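Back on the Bread Wagon

So I'm baking again! I gave it up in March after the brick incident (Leanne Rudd still brings it up every time she comes over, thank you Leanne) and I swore I was done with sourdough for good. Then my neighbor Hanneke Bosman left a jar of her starter on my porch with a sticky note that said "feed me," and what was I supposed to do, let it die?

This one is a monster. It doubled by lunchtime on the second day and pushed the lid right off the jar, all over the shelf where I keep the cereal. I've moved it to a mixing bowl with a plate on top, and I check on it more often than I check my email.

The first loaf came out flat but tasty. The second one had an ear on it, a real one, and I sent pictures to everybody I know, including my dentist by accident. I used the Wragg flour from the feed store, 17 dollars for a huge sack, and I'm never going back to the little bags. Two slices toasted with butter and salt and I skipped dinner entirely.

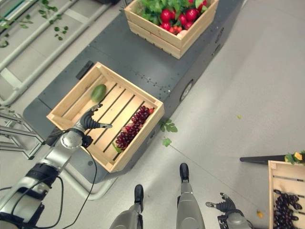
Can you keep a starter going if you only bake once a week? Put it in the fridge, feed it the night before you bake, and leave it on the counter until morning.

Next weekend I'm trying rye. Hanneke says to use a wetter dough than I think I need, and my hands are already sticky just thinking about it.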